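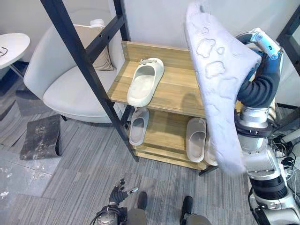 Relatório do grupo Lozano, segunda parte: a toalha e a sapateira
18 March 2019

Na primeira parte a Ustyna Semeniuk explicou como montámos o conjunto de treino, por isso salto logo para os resultados, que é o que toda a gente me pergunta no corredor!

A ideia era simples (no papel, claro). O robô segura uma toalha com a mão direita, e o método tem de estimar onde acaba o tecido e onde começa o móvel, mesmo com parte das prateleiras tapada. Escolhemos a sapateira de três níveis porque tem prateleiras a alturas diferentes e uma estrutura metálica preta que confunde bastante a segmentação, sobretudo a barra diagonal. Os chinelos ficaram lá por teimosia minha: o branco em cima, os cinzentos mais abaixo, e eu queria ver se o modelo trocava o branco pela toalha, que é da mesma cor. Trocou, e não foi pouco.

Treinámos com 845 imagens e fizemos 23 ensaios na sala pequena. Com a versão base, a que o Unai Campos herdou do projeto Murosell, o contorno da toalha saiu bem em apenas nove. Depois acrescentámos a posição do pulso como entrada extra e, nos mesmos 23, só falhámos seis. Fiquei mesmo contente, confesso, embora a Huiling Fang me tenha lembrado logo que usámos uma única toalha, com patinhas em relevo, e que o relevo pode estar a ajudar. Tem razão. Falta repetir com um tecido liso.

Outra coisa que ainda me irrita: a alcatifa às riscas. Quando a toalha desce muito, o modelo agarra-se às riscas e o contorno foge para o chão. Experimentei baixar o peso da textura e melhorou um bocadinho, mas piorou na zona das prateleiras, portanto voltei atrás.

Os ficheiros dos ensaios estão na pasta Plastera, com as notas que tirei desde November. Quem quiser repetir tem de calibrar primeiro a câmara da cabeça, senão sai tudo torto.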